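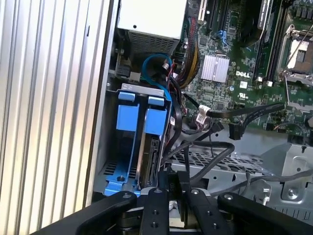 4. What People Keep, and Why They Keep It

4.1 Old computers in the household

When we began our visits in Ullstead, we expected to hear mostly about furniture and photographs, the things families usually mention when you ask what they could never throw away. We had not planned to talk about computers at all. Yet of the 400 households that answered our first survey, a good many wrote one in by hand, often in the margin, and often with a little apology beside it. A desktop computer with a green motherboard, like the one in Figure 2, is about as plain an object as a home can hold, and it was this plainness that made us want to sit down with people and ask more.

We went back to 14 of these homes in May and stayed as long as we were welcome, which was usually a good deal longer than the hour we had asked for. The talks took place in kitchens for the most part, with coffee, and we let them wander. People spoke first about money. A computer had cost a lot when it was bought, and the memory of that price seemed to hang on long after the machine itself was worth very little. One father in the Olivares neighborhood could still tell us that he had paid 928 dollars, and he could tell us what the family had gone without that year to manage it.

After money came the files, and here the talk grew slower and more careful. Almost everyone believed there was something on the old drive that they would be sorry to lose — school essays, a recipe list, letters to a sister overseas — though few could say exactly what. We have come to call this "unopened keeping," and we think it differs in an important way from the keeping of a photo album. An album is taken down and looked at. The computer is kept closed, and its value rests on what might be inside.

Figure 2. Interior of a desktop computer or server.

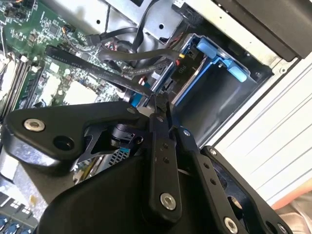 Ivana Escobar told us that she thought of hers the way her mother had thought of the cedar chest, as a thing you did not need to open to be glad of. She added that she would be embarrassed to find it held only tax forms, and that she would keep it anyway.

We heard versions of this again in Mirno, where homes are smaller and a large object has to earn its corner. There, 2 of the families had passed a computer on to a relative with more closet space, and both spoke of it as being "at my brother's" or "at my aunt's," much as one might speak of a child away for the summer. We did not ask anyone to turn a machine on, and we were glad of that choice later, when we saw how much the not knowing mattered to them. Section 4.2 takes up the harder matter of what happens to these things when a household has to move.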